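The long way back for a tracked carrier

The carrier came out of the shed at Flistitz backwards, which was the only way it would go. Reverse had survived 30-odd years of neglect and the forward gears had not. Idrisa Athumani walked behind it with one arm up, and Hedvika Procházka sat in the driver's hatch with her chin just above the rim and did what the arm told her.

It took most of the morning to cover the length of the yard. Then the engine was shut down, the tracks were chocked and everyone went to look at the transmission.

The vehicle is a tracked personnel carrier, one of a batch that was sold off when the depot at Gremance closed. Most went for scrap. A few were bought by farmers, who took out the seats and used them to drag timber. This one was parked under a tin roof and left there with the hatches open, and it filled with leaves.

Procházka bought it without seeing it. She had driven the same type during her service and wanted to drive one again before her knees gave out. The seller sent a list of what was missing, and it was a fair list, but it did not say what was rusted solid.

"I thought two summers," she says. "We're in the fifth now."

Her partner in the work is Athumani, a diesel fitter who spent most of his career on quarry equipment. He had never worked on anything armoured. He says the engine gave him no trouble at all, as it is a plain truck engine with a few odd brackets, and he had it running in the first winter. Everything behind the engine has been slower.

The steering is the hard part. A tracked vehicle of this age turns by slowing one track, and the work is done by a set of bands that clamp around drums inside the final drive housing. When the bands are worn the driver pulls the lever and nothing happens, then too much happens. On soft ground that is a nuisance. On a concrete yard with a brick wall at each end it gets people's attention.

New bands have not been made for decades. The pair tried relining the old ones with material from a crane brake, and it held for one afternoon. The second attempt, with a softer lining, lasted longer but smelled bad enough that a neighbour came over. In May they gave up on doing it themselves and sent the bands to Havlíček, a small machine shop at Morham that mostly repairs farm machinery.

Emília Havlíček, who runs the shop, had the bands on her bench for three weeks. She found that two of the four had stretched and were no longer round, so no lining would ever have sat properly on them. She made new ones from spring steel and riveted the linings on by hand.

"They kept apologising for how dirty the parts were," she says. "You should see what comes off a manure spreader."

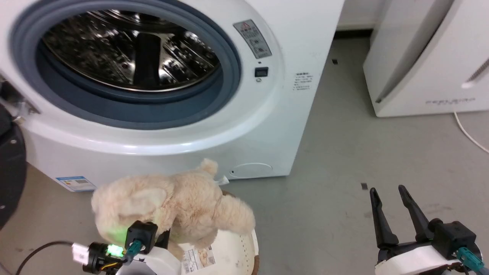
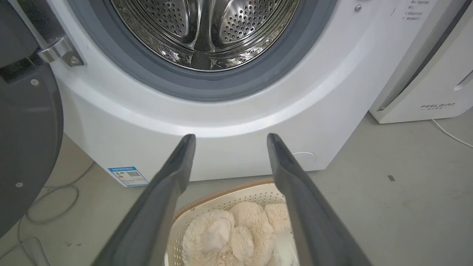

A front-loading washing machine with its door open.

Tracks are the other expense. Each link is joined to the next by a steel pin through a rubber bush, and when the rubber perishes the track gets longer. You can take out a link to tighten it, and then another, and after that the pitch no longer matches the teeth on the sprocket and the track starts to climb off. Procházka's carrier had already lost as many links as it could spare.

The replacements turned up 667 kilometres away, in a barn belonging to Miloslav Bartoš, who buys and sells military spares and keeps his stock book in pencil. He had a set still in its grease paper. He also had a gearbox, which he had not mentioned in his ads and did not much want to sell. Procházka and Athumani went up with a borrowed truck and stayed the night. They came home with the tracks and no gearbox.

The gearbox followed in July 2019, after a good deal of correspondence. It is stamped 1354, and according to Bartoš it was rebuilt and never refitted. Athumani opened it anyway. The gears were clean, and the seals had gone as hard as biscuit, so those have all been changed.

Fitting it means lifting the top plate off the hull, and that is where the job stands. The plate is held down by bolts that have been painted over more times than anyone can tell. Athumani chips each head clean, soaks it and comes back the next day with a long bar. Some come out. The rest he drills. He does not hurry, and he will not use a torch near the fuel tanks, even though they have been drained and rinsed.

There is also the matter of where to drive it. The road into Flistitz crosses a small bridge with a posted limit the carrier exceeds by a wide margin, so it will have to leave by trailer or stay in the district. Alžběta Dvořáček, whose paddock backs onto the yard, has offered the bottom corner, where the ground is too wet for anything else. She has asked for the fence to be put back afterwards and for a ride.

Procházka wants the original dark green on it before then. Athumani would leave the paint until the vehicle has run for a season, in case the panels have to come off again. For now it is red primer on one side and bare metal on the other, and the new tracks are lying flat beside it on planks, waiting for the gearbox to go in.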